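Speaker notes – student project showcase, 12 October 2021
Project Roneo: Laundry Handling with a Two-Arm Robot
Speaker: Laiba Afridi

Opening. Thank the department and the program office. Introduce Duyên Võ, who leads the perception group and will take questions on software.

State the assignment. In August, each team in the Cister robotics course was asked to choose one household chore and divide it into steps a robot could attempt. Our team of four chose laundry. Pause before the slides.

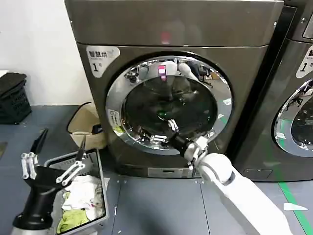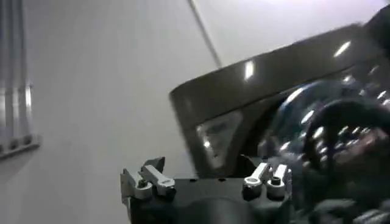 Work at the dryer station. First slide: the right gripper at the door of machine 1, the left over the gray basket. Second slide: view from the wrist.

Explain the data. The team recorded 1,487 attempts and set aside 39 for the final review. Each attempt was graded by two students working separately – disagreements went to the course instructor.

Note the main difficulty. Polished surfaces return bright reflections, and the wrist view is the most affected. Refer detailed questions to Duyên.

Close with the plan for next term and the report deadline. Allow four minutes for questions.

4 shares | 0 comments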